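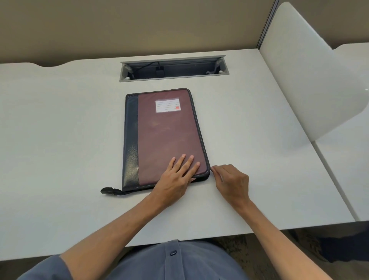 Write it down by hand

My grandmother's recipe for fish curry is 71 words long and I've read it more times than any novel I own. She wrote it in blue pen on the back of a gas bill, and she pressed so hard on the word "tamarind" that you can feel it from the other side. I love that! No typed recipe has ever told me which ingredient the cook was worried about.

So I'm a believer in handwriting, and I'd like more grown-ups to take it up again. Mine was terrible when I started back in August. I'd spent years typing everything, and my first page looked like a doctor's note written on a bus. Rizal Liew, who I used to share an office with, asked if it was Dutch.

But it comes back, and quicker than you'd think. I do a page before breakfast, usually nonsense (the weather, the neighbour's magpies, what I should have said to the plumber), and I've grown to look forward to it the way other people look forward to a run. My thinking slows to the speed of the pen. Half-baked ideas get found out by the second line, and the good ones have time to pick up a bit of colour.

And letters! I posted one to Nadhirah Krishnan in Hobart and got four pages back, with a drawing of her dog in the margin.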